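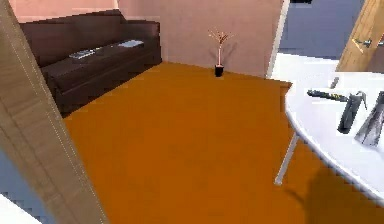
**Buying the kitchen package from the builder, or waiting?**

**uliana_s** wrote:

We're closing on a two-bedroom at Jullcombe in October and have until Wednesday to say yes or no to the builder's kitchen package. It covers cabinets, counter, sink, faucet and a full-height fridge. If we say no, they cap the pipes, leave the walls painted and knock the package price off the total.

My husband wants to take it and be done. I would like to use a local shop (Dovhaniuk) because the builder's cabinets are only 67 cm deep on one wall and I can't change the layout at all. Has anyone here turned down a package and been glad or sorry?

---

**Talha Satti** wrote:

Turned ours down. Would do it again. The credit was less than we expected, so get the number in writing first. We had no kitchen for 7 weeks after moving in and lived on a hot plate and a rice cooker. The kitchen we ended up with has drawers everywhere instead of deep lower cabinets, and I use every one of them.

---

**garba_c** wrote:

Other side of the argument. I took the package in my building and it has been fine. Hinges are decent, nothing has peeled, and when a door warped in the first year the builder sent someone out under the same warranty as the apartment. If you use an outside shop and there is a leak behind the sink, the builder blames the shop and the shop blames the builder.

Also, 7 weeks is a good result. My sister waited most of a winter.

---

**Talha Satti** wrote:

> the builder blames the shop and the shop blames the builder

Only if you let the same wall get opened twice without photos. Have the plumber pressure test before the cabinets go in and keep the sheet. I did that and never needed it.

---

**IllyaL45** wrote:

What fridge is in the package? That would decide it for me. Builders like the tall ones set flush against a side panel, and then the door only opens to 90 degrees and you can't get the crisper drawers out to wash them.

---

**uliana_s** wrote:

The spec sheet says "Prikon or equivalent." No model number. I asked twice. 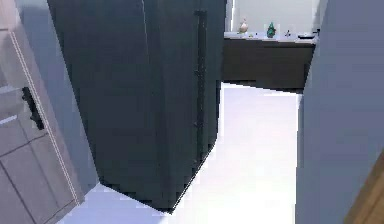
*Tall dark front with the bar handle, gray paneled door on the left*

I like the dark and light gray together. My worry is the handles. On the sheet they're listed as Sokik bars, and I've read that the black finish wears off where you grab it.

---

**IllyaL45** wrote:

"Or equivalent" means whatever is on the truck that week. Push for a model number, then look up the door clearance in the installation manual. It will be a drawing near the back.

Handles are the last thing I'd worry about. You can swap those in an afternoon. Measure the screw spacing and buy ones that match.

---

**rizal_liew** wrote:

I install kitchens for a living, so discount this however you want. Package kitchens are usually okay boxes with cheap runners. You can keep the boxes and replace the runners later for 635 plus your own time in a kitchen that size. That's a lot less than a new kitchen.

What you can't fix later is where the outlets are. Ask for the electrical plan. If there are only two outlets over the counter, ask them to add more before the tile goes up. Most will do it for a fee if you ask early.

And I disagree with Talha about drawers everywhere. You need at least one plain cupboard for tall pots and baking sheets.

---

**Talha Satti** wrote:

Baking sheets live in the oven.

---

**rizal_liew** wrote:

Until you turn the oven on.

---

**garba_c** wrote:

Agree with Rizal on outlets. I have three and one is behind the fridge.

---

**uliana_s** wrote:

Thanks, all. I called the sales office this morning. The credit for refusing is 45 percent of the list price of the package, which they had not mentioned before. Dovhaniuk's quote comes to a good deal more than that. They will send the electrical plan tomorrow and "look into" the model number.

Leaning toward taking it and changing the runners later. My husband is being very quiet about it.

---

**IllyaL45** wrote:

Don't sign until you have the model number. If they can't name it, ask for the fridge to be taken off the package and buy your own.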